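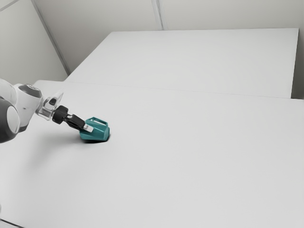
Guilan Fang
Lead author and instructor, Residential Systems Program

Chapter 6
Where the Heat Goes: Insulation and Air Leaks

Stand in an attic on a cold October morning and you can learn more about a house than you will from its blueprints. I mean it! Put your hand near the hatch, near the top of an inside wall, near the spot where the plumbing vent goes up through the ceiling. Some of those places will feel like an open window, and every one of them is letting out air that somebody paid to warm.

Chapter 5 was all about the furnace and how it makes heat. This chapter follows the heat once it leaves the register, and I think it is the best detective story in the whole book.

Heat moves from warm places to cool ones, and it has three ways of getting there. It can travel straight through a solid material (conduction), ride along on moving air (convection), or cross a gap as radiant energy, the way you feel a campfire on your face. A house loses heat by all three at the same time. The insulation in a wall mostly slows down the first. It does much less about a draft, and that surprises a lot of students the first time they open up a wall and find thick batts with cold air sliding right past them.

So we will spend almost half of this chapter on air sealing before we touch a single batt. You will learn to find the gaps around pipes, wires, light fixtures and chimneys, and which material belongs in each one. Chimneys get their own section, as ordinary foam must never go against a hot flue.

After that comes R-value, the number printed on every package of insulation. A higher R-value means more resistance to heat flow. The math is friendly. To find the heat passing through a ceiling each hour, multiply its area by the temperature difference between the two sides, then divide by the R-value. Try it with a ceiling of 1000 square feet, a difference of 30 degrees Fahrenheit and an R-value of 10. You get 3000 Btu per hour. Now raise the R-value to 30 and work it again – the loss drops to 1000. Go on, change the numbers and see what happens! Playing with that one formula will teach you a great deal about why attics come first on most work lists.

Our running case is the Nwankwo house, a one-story home at 151 Tritetti Road in Pranton with a drafty hallway and one bedroom that never warms up. Jinlong Xia, who drew the floor plans for this edition, has marked the original walls in solid lines and the later addition in dashed ones. Keep a bookmark on that page, you will be flipping back to it often.

Words to watch for: batt, thermal bridge, vapor retarder, top plate, blower door, stack effect.

Before you begin
Bring a tape measure, a flashlight and a stick of incense to Friday's lab. Review the temperature tables in Chapter 2, and sketch the outside walls of the place where you live, with windows and doors marked.

6.1 Finding the Edge of the Warm Space

Every house has a boundary between the air you heat and the air you don't. We call it the thermal envelope, and our first job is to draw it as one unbroken line.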